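Chapter 7
Picking Up and Placing Small Solid Blocks

7.1 Scope of the chapter

The earlier chapters treated the lifting of flat goods: sheets, cards and thin trays. This chapter turns to solid blocks small enough to be held between two opposed surfaces. A block of this kind has a definite top, a definite base and at least one pair of roughly parallel sides. Soap, putty, molded foam and modeling compound are all commonly stored and handled in this form.

The student should already be able to find the center of mass of a uniform solid (Chapter 2) and to draw a free-body diagram for an object at rest on a level surface. No further mathematics is needed before Section 7.4.

7.2 Terms used

Base edge. The line along which the front face of the block meets the support surface.

Support surface. Whatever the block rests on. In the exercises this is always level and larger than the block on all sides.

Approach. The straight path along which the holding surfaces travel before contact. An approach is described by its height above the support surface and by its angle to the front face.

Opening. The distance between the two holding surfaces, measured at their tips. The opening before contact must be greater than the width of the block. The difference between the two is called the clearance, and half of it is available on each side when the approach is centered.

Petrauskas, in the bench notes used at the Predow training shop, defines clearance on one side only. Students who consult those notes should double the values given there before comparing them with the tables in this book.

7.3 The block at rest

A soft block seldom has flat faces. Handling leaves shallow dents, and rounded edges reduce the area that can be gripped. For a block with a nominal height of 40 mm, an edge radius of 8 mm at top and bottom leaves only 24 mm of usable side. Contact should be planned within this band and as near as possible to the height of the center of mass.

The color of the support surface also matters. On a plain, pale surface the base edge is easy to locate under even light, as the block's shadow begins there.

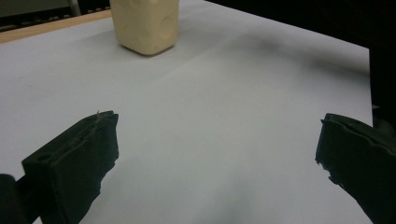
The shadow must not be included when the width of the block is estimated by eye. Its outer limit is usually soft, and its direction depends on the placing of the lamp. Measurements should be taken from the base edge itself or, where that edge is rounded, from the widest part of the face.

A matte block gives few bright reflections and can be measured under a single lamp. Glossy blocks are treated in Chapter 8.

7.4 Clearance and centering error

Let w be the width of the block and s the opening. The clearance c is then

c = s - w

If the approach is off center by a distance e, the clearance on the nearer side falls to c/2 - e. Contact is made on that side first whenever e is greater than zero, and the block will slide or tip before the second surface reaches it. The condition for sliding without tipping is derived next.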